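Tue 12 June

Up before six again. Walked to the far end of Arklow and back before breakfast, 30 minutes each way, with the wind behind me only on the return. My left heel is still sore from the new shoes.

The bill for the boiler came – 185, less than I feared. I paid it and put the receipt in the drawer with the ones from December. Lunch was soup and the last of the bread. Slept for an hour after, which I should not do.

Planted out 11 lettuces by the back fence. Slugs had two of the beans.
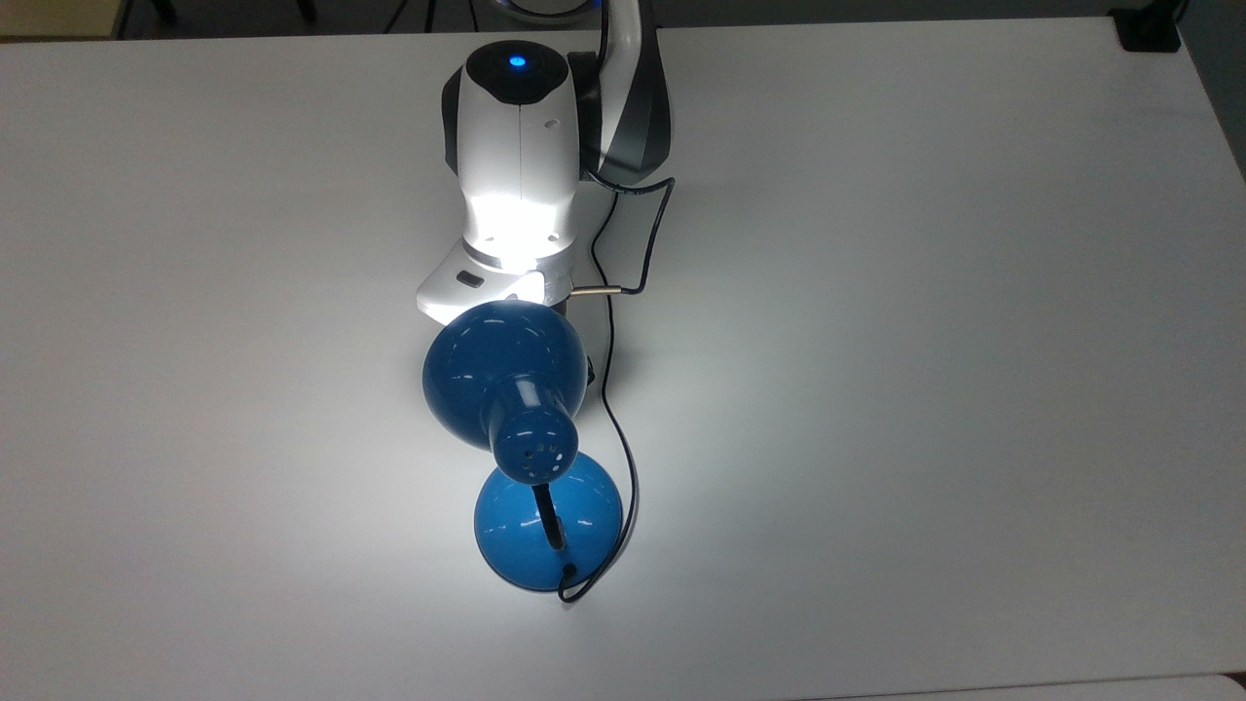
Called Virág bakery about the cake for Saturday. They can do lemon but want to know by tomorrow. Need stamps, twine, and something for the heel.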